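TRANGATE OPENS FALL TRADE PROGRAM FOR DUANGKAEW RIVER ROUTES

Tour operator brings agents and wholesalers together ahead of the September booking period

FOR RELEASE AT 9 A.M.

Trangate, the inbound tour operator, has announced its fall trade program for the Duangkaew river region. The program opens in September and gives overseas travel agents and wholesalers access to new itineraries, updated net rates and a series of working sessions with hotel and boat operators from the region.

A total of 206 agents have registered for the opening session. Trangate will host the event with Hullero, its wholesale partner for North America, and Emex, which provides ground transportation between the airport, the river piers and the upland lodges.

"Agents have asked us for longer stays and fewer transfers," said Thanakorn Kongkaew, managing director of Trangate. "The new Duangkaew routes were planned around those two requests. Guests unpack once, and the day trips begin and end at the same pier."
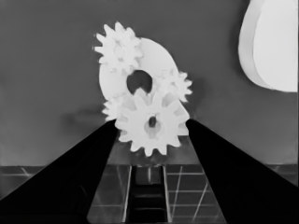 TRADE NEWS | TOURS AND WHOLESALE

The fall program includes 15 itineraries, ranging in length from three to nine nights. All are sold with breakfast, pier transfers and an English-speaking guide. French-speaking guides may be requested on departures of six nights or longer, subject to availability at the time of booking.

Three of the itineraries are new to the Trangate catalog. The Lower River route combines two nights in the old market quarter with a slow boat journey to the delta villages. The Upland route is intended for walkers and uses small lodges with no more than 12 rooms. The Family route has shorter travel days, connecting rooms and an early dinner service on board.

Hullero will carry the full catalog in its United States and Canadian booking system. Agents who already hold a Hullero account do not need to register again. Net rates will be loaded before the opening session and will remain valid through the end of the season, with the exception of the lantern festival period, when a supplement applies.

"Our retail partners want to confirm a river cabin and a hotel room in one booking," said Océane Turcotte, director of product at Hullero. "With this catalog they can do that, and they can give the client a complete price during the first call."
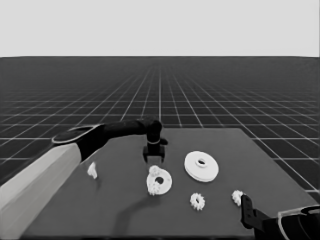
Simulated view of a tabletop with five small white parts and a robot arm.

Emex will operate scheduled airport transfers for all program guests. Private vehicles can be added to any itinerary at the published rate. Requests for wheelchair-accessible vehicles should be made when the booking is placed.

The opening session will begin at 9 a.m. with a product briefing, followed by individual appointments with suppliers. Appointments last 15 minutes and are assigned in order of registration. A buffet lunch will be served, and the afternoon is set aside for contract discussions.

Places on the September familiarization trip will be offered to registered agents first. The trip covers the Lower River route in full, and participants pay only their international airfare and personal expenses.

About Trangate
Trangate is an inbound tour operator specializing in river and upland travel in the Duangkaew region. The company works only through travel agents and wholesalers.

Media and trade inquiries
Trangate Trade Relations, Duangkaew office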